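About Us

Mosberg Football Club has been playing on the same patch of grass behind the old brickyard for longer than most of our fans have been alive, and we love it there. We're a semi-pro club with a men's side, a women's side and a youth academy, and on a good Saturday we'll have 2000 people packed along the touchline and up the bank behind the north goal. If you've never stood on that bank for the Zindach game, you really should! It's loud, it usually rains, and the line for fries starts forming well before halftime.

The club began as a works team for the Brenex tile plant. The plant moved away but the players stayed put, kept the orange shirts and talked the town into leasing them the field. That lease is still in place, and so are the orange shirts (we did try white for one season, and the mailbag that year was something else).
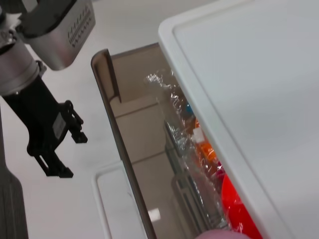

Season tickets are the thing that keeps us going, and we've always tried to price them so a family can come to every home game without thinking too hard about it. One season ticket covers both the men's and the women's league matches, plus preseason friendlies in July. You can stand or sit, and you can switch between the two whenever you like. When we ordered the new season ticket cards we couldn't agree on a color for ages, and we ended up close to the silver and black you see on that robot arm, with a thin orange stripe so it still feels like us. They look great, and they fit in a phone case.

Our ground is called Frandsen Park. It has one covered stand with 153 seats, and everything else is open terrace. The stand fills up early when the weather is bad, so come before the gates get busy if you want a roof over you. Parking is free in the lot across the road, and the bus from downtown stops right outside the main gate. Dogs on a leash are welcome on the terrace, and plenty of them have better attendance records than we do.
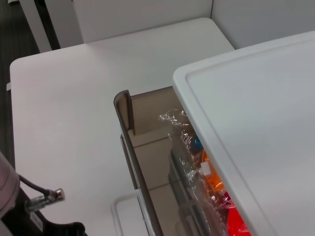
White tabletop with rounded corners, beside a white wall panel.

The academy is a huge part of who we are. We run 11 youth teams, boys and girls, and every one of them trains at Frandsen Park under the same lights as the first team. Training is on Wednesday evenings, with the youngest groups out first and the older ones after. New players can come along and try 3 sessions for free before signing up, and we'll lend out shin guards and a bib if you don't have any yet. Cleats you'll need to bring yourself.

We're especially proud of how many academy kids have gone on to play for the senior sides. The women's team last season
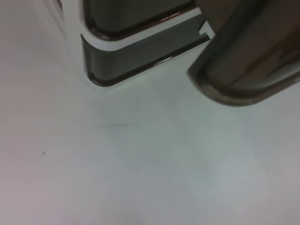 had a back line made up entirely of players who started here in the under-eights, and watching them win the regional cup together was about the best evening we've ever had at the park. The cup is in the clubhouse window if you'd like a look at it.

The ticket office is in the clubhouse, to the left of the main gate, and it's open on match days from the time the gates open until kickoff. Season tickets can be renewed there or through the Tickets page, and your seat in the stand is held for you until the end of July.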